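Small shops and the weekly round
Notes for the talk at Lirkirgate Hall, August. Speaker: Catrin Lloyd

Slides come up on the clicker. Pause after the map. Doors close at 7.30, so start on time even if people are still finding seats.

Opening

Thank Huw Penry for the invitation and for the loan of the ledgers. Say who I am: I kept the books at Jenkins for 16 years and have been reading other people's shop books ever since.

The talk covers how a village grocer decided what to stock, and what changed when customers began serving themselves. I am leaving out the post office side. Emrys Craddock is giving that one in the spring and knows far more about it than I do.

The ledgers

There are four of them, all from the Jenkins shop. The first is in a clerk's hand and easy to read. The second has been damp at some point and the left-hand pages are hard going. Hold up the photocopy here, then pass it round.

Read out the page for soap. Hard soap was bought in long bars and cut to order. Soda came in sacks and was weighed into paper bags. The customer asked for an amount, the grocer wrote it down, and the bill went out at the end of the month. Nothing on that page has a brand name against it.

Compare the last ledger. Same shop, same shelf, but now every line is a name and a pack size. Let people look at this for a moment before going on.

Behind the counter

In the old arrangement the goods were at the back and the customer stood at the front. Prys Kneath's aunt served there and told him she could find anything in the shop with the lights off. The shopper saw very little of the stock up close. She trusted the grocer's word on what was good -- or she went to the other shop.

The list of debts runs to 700 entries in the third ledger. Do not read any of the names out. There are families in the room.

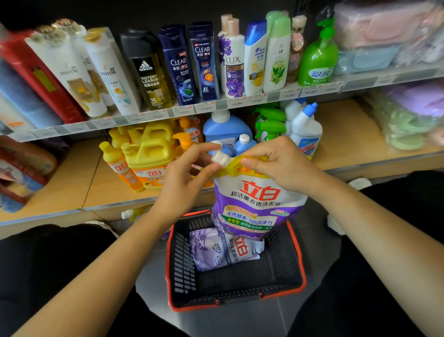 Reading the packet

Once the counter went, the packet had to do the talking. The customer picks it up, turns it over and decides. Take laundry liquid: the Libai pouch has its name in big red characters, then the lavender scent, then a banner of claims about how well it cleans. The grocer used to say all that across the counter.

Tamunoemi Bashir has worked on packaging for Binditz and kindly went through this section with me. Her point was that the name has to be readable at arm's length and everything else can be smaller. Give her credit by name.

Baskets come in here too. A customer with a list asked for what was on it. A customer with a basket walked past the biscuits first. The takings at Jenkins went up in the year the counter came out, but so did the prices, and I would not lean on that figure if asked.

Questions

If asked about Gredia: they took over the wholesale round, but I have not seen their books.

Return the photocopy to the folder before leaving. Keys go back to Huw.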